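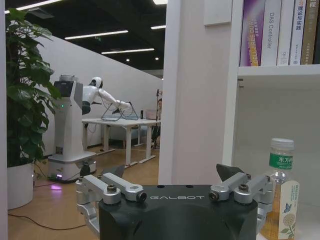 My sister's verdict was that white shelves only look good in catalogues, and that the minute you put real life on them they go to pot. She may have a point! But I've wanted a proper white bookcase for years, so I've gone and done it, and now I'm sorting out what lives where.

Hello if you've come over from the old Callby page, by the way. Same me, same muddle, new shelves. I started all this on January 6, 2024, with a pot of tea and no plan whatsoever, and I've been shuffling things from one compartment to the next ever since (it's oddly soothing).

Books first. They're standing upright with the spines facing out, and I've kept the one with the purple and magenta spine next to the plain white ones — it cheers up the whole row. There's a tan-gold one as well. I did try sorting by subject and it lasted one evening. Now it's whatever looks nice, with the space underneath left clear until I decide what deserves it.

The bottle with the green label is Oriental Leaf tea, and I love the little paper tag with the blue butterfly and the flower on it. I keep tags like that. I've got an envelope of them somewhere, and one day they'll be bookmarks.

A red basket on the lower shelf is my answer to odds and ends. It's plastic, with slots down the sides, and it does for anything that hasn't got a home yet. I measured up for a Hyvönen box first, a lovely thing, but it was 397 mm wide and my gap was not. The basket just goes in and comes out again, no fuss — and against all that white I really like the colour.

Up top is for the soft and silly things. The pink and cream bunny has the left-hand end, fluffy feet facing forward, and it's staying there whatever anyone says about dust. Further along are a clear bottle, a dark green can and a little yellow box with fruit printed on it. Drinks and bits tend to gather on that shelf and I've stopped fighting it.

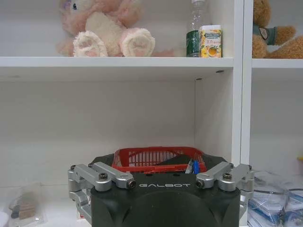 Still to do

Move the shelf boards, for one. There are rows of little peg holes, so I can shift things up or down when I've got the energy. I'd also like a Zulell lamp for the top, or the small Lallunier one if it's ever back in stock. More pictures in July, I should think, once the big compartment has something in it.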